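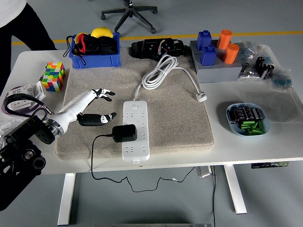

May 1, 2018

Back on the rain gauges. Isla Donnelly sent over the Tahiri well readings last night and I've spent the morning lining them up with our rainfall totals. Feltach got 962 mm last season, which sounds like plenty until you see that 400 of it came down in one stretch and ran straight off the fields!

Sadell is the odd one. Less rain, but the wells held up much better – I think it's the old tanks upstream, which somebody must have desilted (ask Isla who paid, and when).
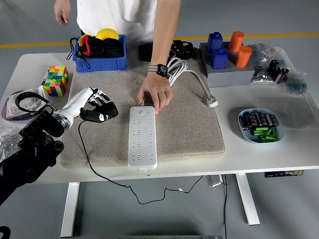
Anyway, I redid the Lillavico sheet too. There were 138 households on the list and I'd been using 200 in the per-head water figure, so everything I told people last week was too low. Sorry, all. Fixed version is in the shared folder, old one is deleted.

Still to do: split the totals by week, because a season total hides all the dry gaps that kill the seedlings. I'd also like one more gauge at Sadell before July, up near the tanks if we can get permission. Isla is asking the village office.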